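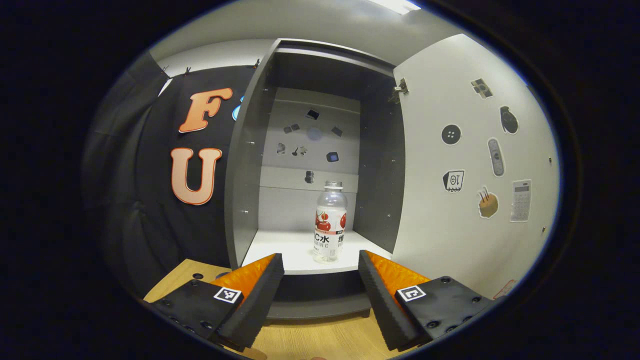 Photo: Tülin Şimşekoğlu

I have been meaning to write about the gray cabinet for a while. It came with the apartment when I moved to Nutham, and for most of that time it was where things went when I didn't want to decide about them. In May I finally emptied it, and I have been slowly putting things back since.

The bottle with the cherries on the label is vitamin C water. I bought a case of it from the Akgül grocery on the corner when they were clearing out a shelf. It is fine. It tastes like a cherry candy that has been left in a glass of water overnight. I drink one when I get home from work and am too lazy to make tea.

Drinks now live on the bottom shelf, at the front. I used to keep them on top of the fridge, where they got warm, and before that on the floor by the door, where I kicked them. The bottom shelf of the cabinet is white and wipes clean, and I can reach it while sitting on the kitchen stool with my shoes half off. I don't need more from a shelf than that.

The stickers on the back wall were there when I got the place. My sister thinks a child did it. I tried to take one off with a hair dryer and a butter knife and got one corner up in ten minutes, so I put the dryer away. One of them looks like a little bunch of tools. I have gotten used to them and I would probably miss them now, the faint round one in the middle least of all.

The side panels have rows of pin holes, so the shelves can go up or down. This sounds useful. The problem is the pins. When I moved the upper shelf to make room for the big pot, I found that two of the pins were a different width from the others and kept falling out. I went to Sterkel, the hardware store behind the bus station, with one good pin in my coat pocket. The man there held it up to the light, went in the back, and came out with a paper bag of them. The bag cost 29 cents more than the bus ride. I have enough shelf pins now to last until I die. They are in a jam jar under the sink, in case anyone in the building needs one.

After all that the big pot still didn't fit with its lid on, so it went back on the stove.

The upper compartment is staying empty for now. I know this is a waste of space in a small kitchen. When I first cleared it out I found a waffle iron with no plug, three rolls of the same wrapping paper, a bag of rice from my old place, and the manual for a Lollell vacuum cleaner I gave away years ago. I don't want to start that over. My plan is to leave it alone until there is something I keep looking for a place to put. So far that has been the colander, but the colander has a hook and is happy on it.

The door I have left as it is. It is white on the inside and I thought about hanging one of those wire racks there for spice jars. I measured it and wrote the numbers on an envelope: 633 millimeters from the lowest point I'd want a rack to the highest. Then I looked at racks online and they all came in 700. I could hang a shorter one, I suppose, but the ones that short are meant for bathrooms and have a loop for a razor. The envelope is on the fridge.

What I did do was tighten the hinge. The door had been dropping a little and scraping when I closed it, and it took one screwdriver and less time than it takes to boil an egg. I had lived with that scrape since the day I moved in.

Next is the drawer by the stove, the one with the batteries and the birthday candles. I opened it last night, took out a dead flashlight, and closed it again. I'll probably get to it when the weather turns bad.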